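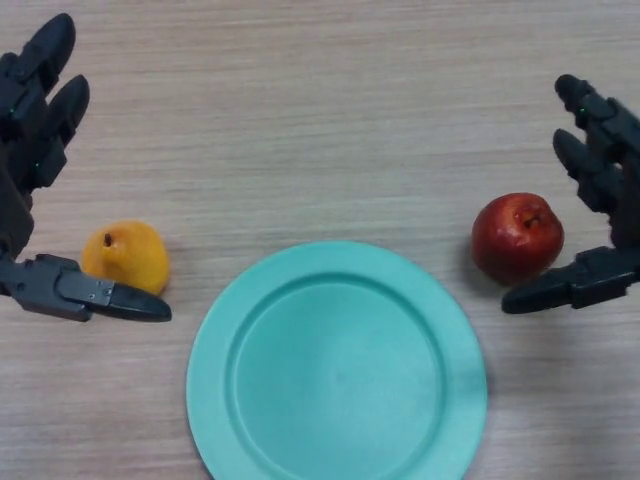 The Pear on the Table

I have a thing about fruit and plain wood. Give me a pale tabletop, a plate and one good yellow pear and I'm happy for an entire afternoon, which drives my family up the wall because they would like to eat at that table.

It started when I inherited my aunt's old dining table, a monster of a thing with a top so dark and shiny that every piece of fruit I put on it looked like it was waiting to be painted by someone in a ruff. Very grand! Also very gloomy at breakfast. Last December I finally gave it to my cousin in Grelach (she has the ceilings for it) and went looking for something lighter. I wanted beige, I wanted tan, I wanted the kind of fine straight grain you only notice when the sun comes in low. I found mine at the Skindport flea market for 200 dollars, and I talked myself into it in the time it took to drink a coffee.

A light table changes how you see food, and a pear shows it off best of all. Apples are cheerful wherever you put them. A pear has moods. Lay it on its side and the neck goes off in whatever direction it likes, with that little brown stem sticking out, and all the color you'd miss in a crowded bowl shows up: the gold, the bit of orange, the dark speckles. On my old table I'd have called a pear like that yellow and left it there.

I buy mine at Bulska, the corner grocery two streets over, where they keep the small pears in a crate by the door and the big handsome ones up front with the tissue paper. Go for the crate. The small ones are sweeter, in my opinion, and they fit a side plate without rolling off and making a run for the floor. Press gently next to the stem. If it gives a little, eat it today. If it feels like a doorknob, leave it on the counter and check it every morning, and please don't put it in the fridge until it's ripe, or you'll be waiting forever.

Now, the plate. I went through a long phase of fruit bowls and I'm out the other side. Bowls are where fruit goes to be forgotten. You pile it up, everything at the bottom gets squashed, and on Saturday you find something brown and soft that used to be a plum. A plate holds less and shows you all of it. You put out what you'll eat in a day or two and you move on with your life. My favorite came from Đỗ, a tiny housewares shop with terrible parking and wonderful dishes, and I have gone back for its sisters more often than I'd like my husband to know.

Two pieces of fruit is plenty, by the way. I used to think an arrangement needed height and leaves and a draped napkin, and I spent one whole dinner party moving grapes. These days I put the plate down, set the fruit near it, and then move one piece onto the plate and see if I like it better there. Sometimes I do, and sometimes the pear goes straight back on the wood, where the grain runs along behind it and there's lots of room around it. That's all the styling my kitchen gets.

A few words on looking after a pale top, as people always ask me about rings. Wipe up fruit juice right away, especially anything dark like cherry or plum. I use a damp cloth and a drop of dish soap, then a dry towel, always going with the grain. Mine has an oil finish, so it gets a fresh coat when it starts looking thirsty, and I've made my peace with the faint mark where somebody parked half a peach overnight. (It was me.)

When the pear is ready, slice it over that same plate so you catch the juice. I like it with a crumbly cheese and black pepper, standing up, before anyone else gets home.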